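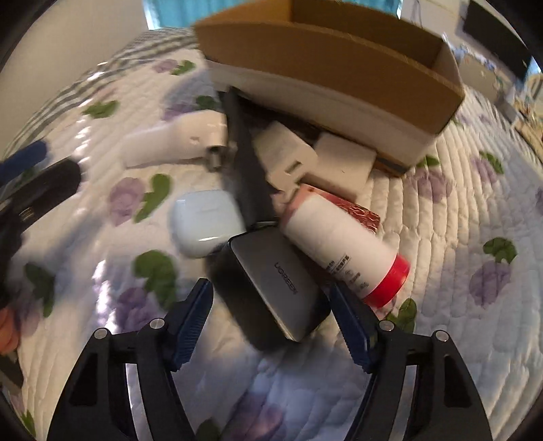
About Kirneck Bedding

Kirneck is a small shop and workroom selling quilts, bedspreads, sheets and pillowcases. We opened in March with 10 lines of bed linen and now keep 59, most of them in single, double and king sizes.

Our printed cottons come from Nustmont, and the wadding is supplied by Stelmakh. Cutting, quilting and hemming are done in the workroom behind the shop. A team of 7 works there, and most orders leave us within a week.

We also take in repairs. Torn binding, pulled stitching and worn corners can usually be mended, whether or not you bought the piece from us. Please wash items before you bring them in. We do not repair electric blankets or feather duvets.

Guest houses and small hotels can order through our trade account, Umano. There is no minimum order, and prices drop on orders over £1000.

The shop is closed on Sundays and bank holidays. Parking is at the rear.

Page last updated Nov 26, 2022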